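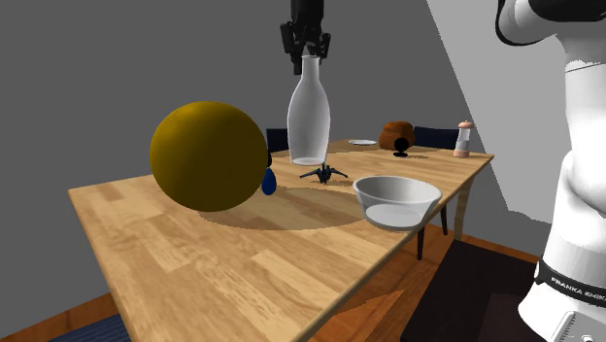 Fig. 1. Tabletop task in simulation: Franka Emika arm, gripper open over the bottle. The bowl and the yellow ball are discussed under Clutter.

Service Robotics, Unit 7: Reading a Product Sheet Without Losing Your Temper
Handout for the session of Mon 15 January
Clodagh Ó Néill

Last time we looked at grippers. This week we look at what people will sell you to go with one. The product under review is Nisdale, a simulation kit from a firm called Rurnach, who describe it as "a dining room in a box". You get virtual rooms, a cupboard's worth of objects to put on the table, a ready-made arm model and a script that throws it all together in a new arrangement each time you press the button. The trial licence is on the lab machines. Please don't all press the button at once.

What the sheet claims

The sheet promises 1000 table layouts out of the box. I had the script write out its full list and got 1094, so in this one respect Rurnach have undersold themselves, and I expect someone in marketing has been spoken to. Before you cheer, check how many of those are the same layout with the chairs shuffled. The sheet is silent on the subject.

It also says the scenes are "true to life". Hold that phrase next to Fig. 1. The table is a very decent table, and I would happily eat at it. I would ask a few questions first about the ball.

Clutter

Objects are drawn from a common pool with little thought for what belongs at dinner. So a pepper mill and a white bowl share the table with a mustard-yellow ball a good deal bigger than the bowl, and a small black thing with thin legs that I take to be a spider. It is sitting in front of the bottle, which is where I would least like it.

There is a respectable case for this. A gripper trained only on tidy tables learns tidy tables, and your customers have children. There is also a lazy case, namely that sorting objects by room takes time and somebody has to be paid to do it. The sheet makes the first case. Decide for yourselves which one you believe.

Clear objects

The bottle is the thing to watch. Glass is hard on real depth cameras, which tend to look through it or report nonsense. A simulator knows exactly where the bottle is and, unless told otherwise, will pass that on with perfect confidence. Nisdale has a depth noise setting. It is off by default, and you will find it on the third tab, under Comfort. I have written to ask why.

Compare with

Zúñiga (the package in the April reading): fewer rooms, duller objects, noise on from the start. The manual is written by someone who has met a robot.

For next week

Run 1000 grasps on the bottle with the noise off, then the same again with it on. Bring both success rates and one page on whether you would advise Nornov, our long-suffering catering client, to buy. "It depends" may be used once. Label your axes.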